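When the gripper did not let go

Yakubu Iyamu keeps the fault report in a paper folder, although the company has a system for such things. He likes to write on the margins. When I visited him at Tromach in February he put the folder on the table between us before I had taken my coat off.

"People ask me about the crash," he said. "There was no crash. I want to say this first. It was a failure to release, and then a failure of us to react in a correct way."

Tromach builds handling cells for laundries and textile sorting. The cell in question had been installed for a customer called Brilico, in a hall at Trullorgate, and its task sounds very simple. An arm takes one piece of fabric from a pile, lifts it, turns it a little so that it hangs, and lays it on a belt. Then it takes the next one. The cell had completed 3,873 picks before the one which made the folder necessary.

I asked him to explain what happened on that pick, slowly, for somebody who does not program machines.

"The gripper closed on the cloth. This was fine. It lifted, this was fine also. It moved over the belt, and the controller said open. The jaws started to open and then the motor current went up, because a part of the cloth had gone down between the jaws, deeper than it should go. The software read the high current as contact with an object. So what does it do on contact? It stops the jaws and holds. It was holding the cloth very well. The arm thought the cloth was on the belt and it went back for the next piece."

The arm then moved with the cloth still hanging from it. One end of the piece caught on the guide rail of the belt, the cloth became tight, and the force limit of the arm stopped everything. Up to this point, Iyamu says, the machine had behaved badly but safely. The part which he does not like to tell is the next one.

An operator on the shift saw the stopped arm and the tight cloth and did what most of us would do. He opened the gate, which cut the power to the arm, and pulled the cloth with his hand. The gripper was on a separate supply. This was a decision from the design phase, made so that an emergency stop would never drop a load on somebody. When the cloth came loose, the current fell, and the gripper finished its opening movement and then closed again to its ready position, as the program told it. The operator had two fingers between the jaws.

"He was lucky," Iyamu said. "The closing force was low, he had a bruise and a bad afternoon. But I have seen the same gripper model set up for heavier parts, and then I would not be so calm in this chair."

The operator returned to work the next morning. He did not want to be named here, and he told Iyamu that he was more angry than hurt. He had been trained that an open gate means a dead machine. For the arm this was true.

I wanted to know why nobody had found the problem in testing. Iyamu turned some pages in the folder. The acceptance test had used 200 picks, all with flat towels cut to the same size, new and without any labels or strings. The real load at Trullorgate is mixed. There are bags, shirts, covers, things with loops and hems and two layers of cloth where a towel has one. Thin cloth folds itself together when it is lifted at a single point, and the pinched part can slide down in the gap between the fingers.

"A towel is polite," he said. "We tested with polite cloth."

His team has since built a small test place in their own workshop, with a plain wall and a box of mixed pieces, where the same kind of lift is repeated all day. They let the arm take a piece by one point and hold it up, and then they look at how deep the cloth sits before the order to open is given. 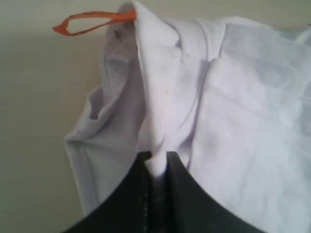 Ebere Usman disagrees with the weight which Iyamu gives to the cloth. In her opinion the jam was an ordinary event which any textile cell will have sooner or later, and the serious fault was the supply which stayed alive behind an open gate. She told me this by phone, in a quiet and quite firm way, and added that a better gripper would only have made the accident come later. "You can spend a year on the fingers," she said. "The man's hand was in there because the door told him it was okay."

When I brought this to Iyamu he did not defend himself much. He agrees that the order of importance is hers. He only asks that both things are repaired, because an operator who must clear a jam ten times in a shift will start to take short ways, whatever the door says.

The supply was the first thing to change. The gripper at Trullorgate still holds its load when the gate opens, but it can no longer make any movement by itself. After the gate is closed it waits for a person to press a button at the panel, and the button must be held for 2 seconds. There is also a lamp on the wrist which stays lit as long as the gripper is holding something. The operators asked for this lamp, and Iyamu admits that he had thought it unnecessary until he stood in the hall himself and could not tell, from where they stand, if the jaws were closed on a piece or only closed.

The second change took longer. A high current during opening is no longer treated as contact. It is treated as a failed release, so the arm stays over the belt, closes the jaws a little, and tries to open again with a slower movement. If the second try fails, the cell stops and calls for help. Tekin, the company which wrote the motion software, at first wanted to solve the matter with a higher current limit. Iyamu refused.

"If I allow more current, then I pull harder with the same blindness," he said. "The cloth will be torn and I will still not know what is in the jaws."

He ran the new release routine for 900 picks with the mixed box before it went to the customer. I asked if there had been failures, and he said yes, of course, and looked almost pleased. Several times the cloth was stuck after the first try. Three times it was stuck after the second, and the cell stopped over the belt with the piece still in the gripper and waited, as it should. He has marked these three in the folder with a green pen.

What he has not solved is the piece which hangs in the wrong way without being stuck. A long string or a loop can stand out from the side of the cloth, and on the way to the belt it may catch on a rail before the release even begins. The force limit would stop the arm, but he wants to avoid the stop. For now the rail at Trullorgate has been covered with a smooth plate and the arm takes a higher path, which costs time on every pick. Brilico has accepted this. Iyamu has the feeling that they will not accept it forever.

Before I left I asked what he would say to another team that is at the beginning of such a project. He thought about it — he is a person who lets a silence go on — and then he spoke only about the instructions.

"In our manual there was a sentence, 'Open the gate to make the cell safe.' I wrote it. It was short and I was proud that it was short. Now it has five lines, and it says which part stops, which part holds, and where you do not put your hand. The translation office complained about the length."

The new manual page hangs beside the gate at Trullorgate, and a copy is in the folder, behind the report, with two corrections already written on its margin.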